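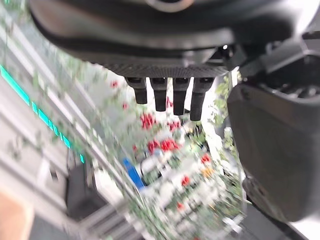 I've been arguing with people about blurry frames for months now, and I'd like to get the whole argument down in one place so I can stop having it over lunch. The usual habit when you train a robot from demonstrations is to run a sharpness filter over the wrist video and throw out whatever scores low. I think that habit is hurting us! Look at the red flowers under those black pegs. They're a smear, the whole background is leaning over on a diagonal, and a sharpness filter would bin it without a second thought. But I can still tell you there's a patch of red there, with a bit of orange-yellow over by the finger, and I can tell you the view is tilted. That's a lot of information to put in the trash.

On the Plindisitz project we ended up with 1251 demonstrations of grape and produce handling (we had planned on 2000, and I'll come back to that). Danish Sethi wrote our first filter, and it was a good one, and it dropped nearly a third of the wrist frames. I was all for it at the time. Clean data, happy model, right? Then Kausar Dogar plotted where in each episode the dropped frames came from, and they were bunched up in the fast parts of the reach. So our model was getting beautiful footage of the slow bits and a slideshow of everything in between.

We trained it both ways, same settings, same seeds. The policy that kept the blur was better at the reach, and about the same on the grasp itself. I don't want to oversell this. It's one task family at one site, and Fahad Khattak, who reviews my drafts with a red pen and no mercy, will point out that 3 seeds is a small number of seeds. Fine. It's still enough to make me want the burden of proof moved over to the people doing the deleting.

My view, as plainly as I can put it: if the robot is going to see blur when it's working, it should see blur when it's learning. You wouldn't teach somebody to drive using only photos of parked cars.

Now, the pushback I hear most is that the head camera covers for the wrist camera, so who cares what the wrist saw. I used to say this myself. The head view is lovely for the big picture: where the crates are, where each arm is, whether you're about to plow into the display. It gets a lot less lovely the moment a hand goes into the fruit.

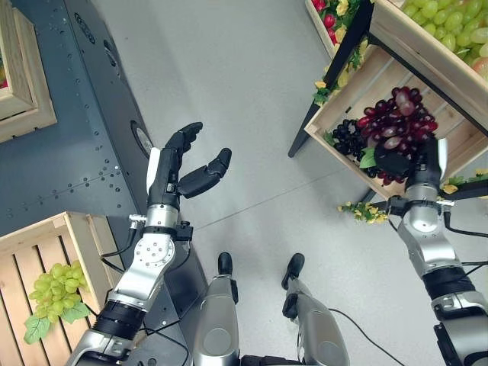 *Left hand open, right hand in among the grapes at the lower edge of the crate.*

Try labeling contact from that view. I did, for a whole week in July, and I was terrible at it. You know where the right hand is, more or less, and the red grapes are plain as day, but what the fingertips are up to is anybody's guess. Are they under the bunch? Squeezing it? I labeled a batch of these, then labeled the same batch again a few days later, and I disagreed with myself often enough that I went for a long walk.

The left hand, meanwhile, is the easy one. It's open, with a nice wide gap between thumb and fingers, and any model could read that off. This is the thing that bugs me about leaning on one camera: it tends to be most confident about the hand that has nothing in it. So I want the wrist stream, and I want all of it, smears included.

The second complaint is that blur teaches the model bad habits, that it'll learn to be sloppy. Casimiro Calvo put this to me pretty forcefully after a talk, and I do take it seriously. If you dump in junk frames with a dead sensor or a timestamp that's drifted, then sure, you'll pay for it, and we still throw those out. I'd just ask that we stop putting "fast" in the same bucket as "broken." A frame with bad timing is lying to you. A blurred frame is telling you the arm was moving, and the model has the joint readings right there to check it against.

And the third complaint, my least favorite, is that the success rate is what matters and everything else is fussing. Well, what's a success? Here's one I'd love to see people score the same way.
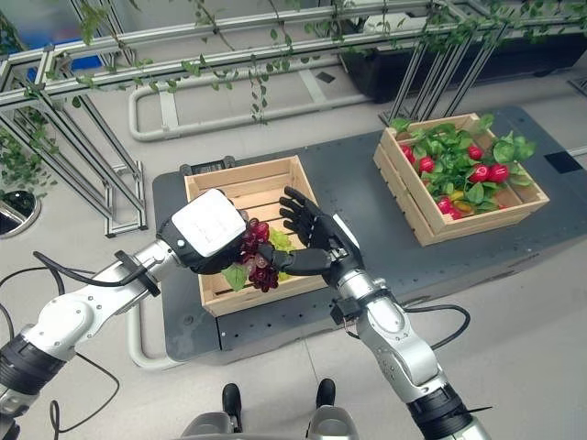
## What we count, and what we skip

The white-backed hand has the dark red grapes, and the black hand is open and brushing against them, just over the crate. Two of us went back and forth on moments like this one. Is that the start of a handover? Is the second hand steadying the bunch? Is it in the way? Our score sheet had one box, "grapes in crate," yes or no, and it had no opinion on any of those questions. Two policies could get the same number with very different amounts of pawing at the fruit along the way. I'd much prefer a paper that gave me a lower number and told me what the hands did.

Wajid Ghumman suggested we score contact separately for each hand, and we've started doing that on new episodes. It's slow! It's the main reason we stopped at 1251 and put the leftover hours into going back over what we had. A couple of people upstairs weren't thrilled, since 2000 looks a lot nicer on a slide. I'd make the same trade tomorrow.

So here's my ask, if you're putting out a manipulation dataset this year. Ship the raw wrist video. If you filter, ship the filter too, and a plot of where in the episode your dropped frames came from, because I'd bet a decent lunch they're bunched up in the fast parts like ours were. It took Kausar one afternoon to make that plot. And if yours comes out flat and I'm wrong, please send it to me anyway. I'll buy the lunch.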